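Notebook, January, imaging bench

Started 9:40 a.m. Goal for the day is one USB stick that boots all the old bench PCs, so we can stop carrying six sticks in a sandwich bag with the labels rubbed off.

Trying Orkard to write the stick. It has two modes. The plain one copies the installer image raw, the other makes a small menu and keeps the images as files. Menu mode is the one I want. It is also the one with the manual page that ends mid-sentence.

First write took 195 seconds and reported success. Stuck it in the bench PC and got a blinking cursor. Wrote it again with the same settings, as one does, and got the same cursor.

Tadhg looked over and asked if I had set the partition table to the old style. I had not. The bench PCs are from before the firmware learned anything new. Changed it, wrote again, menu came up.

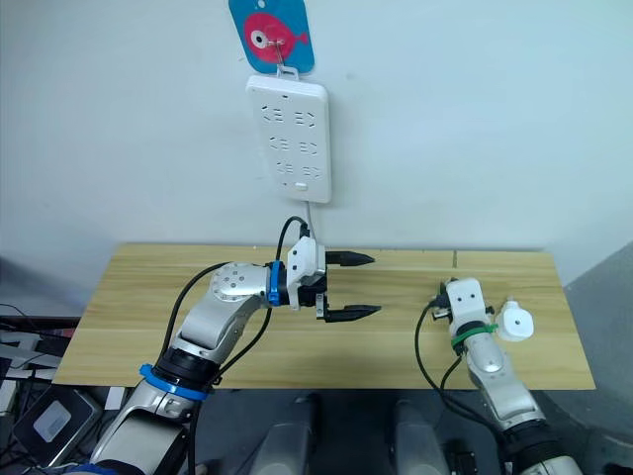 Why does the stick show up half its size after writing?
The tool makes a small boot partition first, and older versions of Windows only show you the first partition on a removable drive. The rest of the space is still there. Look in Disk Management before you throw the stick away (Naomi, this means you).

11:15. Menu loads, installer image starts, then stops and asks for a driver for the optical drive. There is no optical drive. There has not been one in that machine since we took it out to make room for a second disk. The usual cause is a blue USB port: the installer has no driver for it and complains about the first thing it can think of. Moved the stick to a black port at the back. Installer went straight on.

Copy stage crawled. Ogola's disk monitor said the stick was reading fine, so the slow part was the target. SMART log shows 439 reallocated sectors. Swapped the disk for one from the Trondoris box and started over. Old one is on the shelf with a big X on it. Please stop using it for backups.

Also checked the image hash against the one I wrote down in the front of this book. They differed by one character, which turned out to be my handwriting.

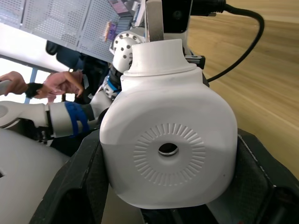
Labels for the new sticks are still unsolved. Paper tape falls off, marker wears off, and the Ustosach tags are wider than the stick, so they block the port next door. Naomi wants to drill the plastic cap and tie a tag through it. I would go for a small round hole right in the middle, like the one in the front of the white bottle, with the ridges fanning out around it. If the cap splits we are back to the sandwich bag. Will try it on a dead stick first, of which we have a good supply.

2:30 p.m. Second machine done. Third one boots the menu but ignores the keyboard until Windows is up. Legacy USB support was off in the BIOS, and you need a keyboard to turn it on. Found the PS/2 one behind the cabinet. It types fine apart from the letter E.

To do:
Copy the working Orkard settings into the shared folder, old partition style, menu mode.
Make a second stick from the same settings and boot it on machine four.
Ask Tadhg where the license keys sheet went. He says he gave it to me.
Machine five wants a BIOS battery, clock says it is 1980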